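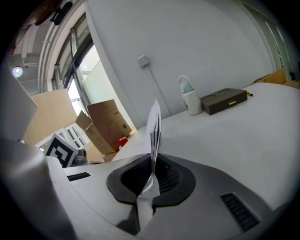

How do you get ink off a white tabletop?

Rubbing alcohol on a cotton pad, dabbed on and lifted off, usually does it for ballpoint. Don't scrub in circles the first time or you'll just have a bigger, paler blue spot.

I get asked about white tables more than anything else on this page, I guess because I've gone on about mine so much! We bought ours in November, the year we moved to Surunbridge, and everybody told me I'd regret it. I don't. It shows every crumb, sure, but that means the crumbs get wiped up, and my old dark table was hiding things from me that I don't like to think about.

So, ink first. Put a little alcohol on the pad (not on the table), hold it on the mark while you count slowly to 6, then lift straight up. Fresh pad, do it again. Most ballpoint is gone by the third or fourth pad. Then wipe with a damp cloth and a drop of dish soap, and dry it. Please try it on the underside before you do any of this, especially if your table is painted or varnished, since alcohol can take the finish right off. Mine has a hard factory surface and has put up with everything so far.

Permanent marker is meaner. The trick my mother used was to scribble over it with a dry-erase marker and wipe the whole mess away while it's still wet. It sounds like a joke but it worked on all but one of ours, and that one had been sitting there over a weekend. Gel pen I still haven't figured out. Some of it comes up with plain soapy water and some of it seems to want to live there forever.

Newsprint and grocery flyers

These leave that gray smudge where your elbows go. Warm water and dish soap, nothing fancy. If the gray has been there a while, a paste of baking soda and water will shift it, but keep it runny and use your fingertips. I once used the green side of the sponge with baking soda and I can still find the dull patch when the sun comes in low.

Receipts can do it too, if you set a cold glass down on one. I found a nice faint copy of a hardware store receipt on my table that way, backwards. Alcohol took it off.

Tea, coffee, turmeric

Tea and coffee rings come up with the baking soda paste if you leave it on for a few minutes. I put the paste on, wash the mug, and by then it's ready.

Turmeric is another story. I've had the best luck getting the worst off with soap and then just leaving it for the sun. Our table is by the window and the yellow fades by itself, a bit more every day. The last curry spot took about 3 days of decent weather. If your table doesn't get any sun, drag it over if you can, or put up with a yellow spot under the fruit bowl like the rest of us. I don't use bleach on it. I tried it on the white shelf in the bathroom at our old place in Skorenholm and the edge went the color of butter, so that was that.

Sticky stuff

Tape, price labels, the ghost of a birthday sticker. Warm it with a hair dryer on low and roll it off with your thumb. Whatever's left comes up with a dab of cooking oil, left a while, and then soap to get rid of the oil. An old plastic card makes a good scraper. No knives!

Candle wax: let it go completely hard, then the same plastic card. Ice cubes in a sandwich bag speed it up.

The everyday wipe

I keep a spray bottle next to the sink with water, a small squirt of dish soap and that's all. I used to add vinegar and I've stopped, mostly from not liking my breakfast to smell of pickles. Spray the cloth, wipe the long way of the table, then go over it with a dry towel. The dry towel is the part people skip and it's why they get streaks. On a white table you don't see streaks head-on, you see them from the couch, at night, with the lamp on, when you've already sat down.

For cloths I like old cotton T-shirts cut up. Microfiber is fine too, but wash it without fabric softener or it just pushes the water around. I have 7 in the drawer, and when they're all dirty it's laundry day.

Keeping it from happening

I put a big sheet of scrap paper down before anybody writes anything, and a second one under it if it's markers, which go through one sheet like nothing. The pens live in a jar on the windowsill now instead of loose on the table. Caps on, tips up. Cork coasters beat the felt kind, at least mine do, as the felt ones got soggy and left a fuzzy ring. And if you use a tablecloth with any red or navy in it, wash it a couple of times before it goes near a white table. A damp spot under a new cloth will print right through.

A few readers wanted to know about tables with a scratch that has gone gray. It's dirt in the scratch, most of the time. A soft old toothbrush with soapy water, brushing along the scratch, then dry it well. You'll still have a scratch but it'll be a white one, and you have to know where to look.

Next I'm doing the grout behind the stove, if I can face it. If you've got something that works on gel pen, the purple kind with glitter, please write and tell me.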